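Small arm in our club sorting task keeps missing the pickup spot after we move it. How do other groups handle this?

Posted by Clamik, 12/19/20

Hi all! I help run an after-school robotics club and we're having a great time with a little hobby servo arm this year, but we've hit something that is driving the kids up the wall. The task is simple: pick a foam cube up off a mat, turn, and drop it in a bowl. We teach the positions by hand (move the arm, save the servo values, play them back) and on a good afternoon it gets the cube nearly every time.

Then we pack up. The room gets used for other things, so the arm goes on a shelf, and next meeting we put it back on the table in what looks like the same place and it closes on thin air. Last time the gripper was off by the width of a finger at the far side of the mat, but almost fine close in, which confused everybody. We spent most of the session re-teaching, and I only get 30 minutes of real working time once everyone has found a chair and the laptops are awake.

Things we've tried: drawing around the base with a pencil (the table isn't ours, so that got rubbed out), taking a photo and matching it by eye, and loading an older program in case the new one had a bad number in it. The home position looks right to me. Is this a calibration problem, or are we just putting it down wrong? And is there a way of doing this that 5 excited kids can manage without me hovering? We have an open house in May and I would love for them to run the whole thing by themselves.

Stomard

You're putting it down wrong, I'd bet money on it. Your clue is that it's worse far out. If the base is turned even a little, the error grows the farther the arm reaches. If you had a bad servo value you'd be seeing it close in too, or the height would be off.

Just screw it to a board.

Tanui

Agree with the above about the base being turned, but I'd hold off on the board! We did that our first year and then the board moved around on the table, so we had the same trouble with a heavier thing to carry. It does help if you can put the bowl and the mat on the same board. Ours wouldn't fit.

Check your servo horns while you're at it. We had one that had slipped a tooth on the spline, and the kids kept fixing it in software for two meetings straight. Put the arm in its home pose, power off, and look at whether the links line up the way they do in the build guide. If one is visibly off, unscrew it and seat it again before you teach anything. Also make sure you're using the same power supply each time. Ours sagged badly on a cheap one and the shoulder would droop at full reach.

Yusri Manurung

Oh, I love this question, we went through exactly this with our student project (we call it Skusturden, after a town one of the kids made up for a story, don't ask me to spell it twice). Stomard and Tanui have the cause right. What fixed it for us was tape on the table and a fixed order for setting up, and it really has made the meetings more fun, because the kids get to the good part so much sooner.

Use tape that shows up well and comes off clean, and test a bit on the underside of the table first. Set the base where you want it, then lay one strip snug along each side. Two strips at an angle to each other will stop you sliding it sideways and will show you right away if it's turned. If you use only one, the base can slide along it and still look perfect, which fooled us for a whole afternoon.

Then do the same for whatever the arm has to reach. I'd tape the bowl and the mat separately, and put them down after the base, never before. Our order goes: base to the tape, plug in, home pose, then the things on the table, then one slow run with the gripper stopped a little above the cube. A kid gets down to eye level and says whether it's over the middle. If it's off, we go back to the base and look at the tape before anyone is allowed to touch the saved values! That rule alone saved us hours.

Give the file a name that says which table it belongs to. Our tables aren't the same height as each other, and I once loaded the wrong one and drove the finger straight down into the surface. No harm done, but it made an awful noise and I was very popular for the rest of the day.

On cables: leave slack. If the power lead is pulled tight it will tug the base around a tiny bit every time the arm swings, and you'll chase that drift forever. Lay it in a loose curve behind and beside the arm, well outside the sweep. Same goes for the servo wires, check them at full reach in both directions.

For the open house, let the kids write the setup sheet themselves and then have a different kid follow it without talking. Ours found every gap in it that way. I think our first version forgot to mention turning the arm on.

Setting the target out is worth a bit of care too, and we've been playing with what the arm picks from and where it puts things. A flat paper plate is forgiving, you can come in from any side, but a deep bin means the finger has to go down past the rim, so save one extra position straight above it and always pass through that on the way in and on the way out. With our green cube down in the black bin and the plate next to it, the green tape running out from both sides of the base is what I check first, and the cube is bright enough against the dark inside that even the kids at the back can call out where it's sitting. Good luck, and please come back and tell us how May goes!

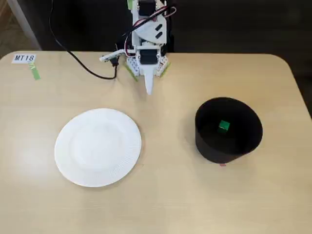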